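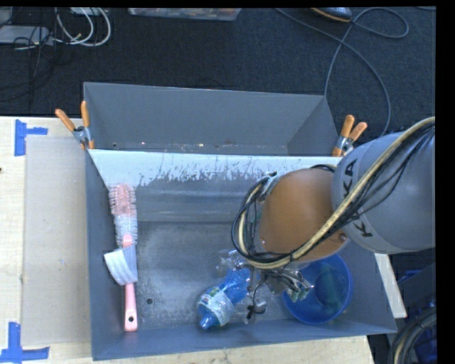 Page last changed in June

The Ferry at Gruldale

Faustine Gaillard had 382 jars of plum jam in the cellar when her mother died, and by spring she had given away all but 100 of them. The labels were in her mother's handwriting. Some had only a year.

She took five jars down to the ferry landing in a canvas bag. Jérémie Chevalier was sitting on the bench by the ticket window with his shoes off.

"You're early," he said.

"The bus was early."

He moved his shoes so she could sit. The river was high and brown and the boat was still on the Dureck side, taking on a truck.

"Is that the jam?"

"It's for Xuelian. She asked for it at the funeral."

"She asked for jam at the funeral?"

"She asked if there was any left."

The truck rolled onto the deck and the boat dipped and came back up. Jérémie put one shoe on. He had lived in the downstairs rooms for six years and paid her mother 280 a month, and he hadn't paid anything since February. Faustine had not brought it up. Neither had he, until now.

"I've got the money," he said. "Most of it. I didn't know who to give it to."

"Me, I guess."

"I used to put it in the bread box. She liked it in the bread box."

Faustine had sold the bread box to a woman from Pekard along with the kitchen chairs. She thought about February, March, April, and then about the woman carrying the box out to her car under one arm.

"When did you last put some in?"

"January. The end of January."

"All right."

The ferry bell rang. A man in a yellow coat pulled the chain across behind the truck, and the boat started over toward them, pointing well upstream the way it always did in high water.

Jérémie put on his other shoe and picked up the bag. He looked inside.

"This one says 'too sweet,'" he said.

"Give me that one," said Faustine, and she put it in her coat.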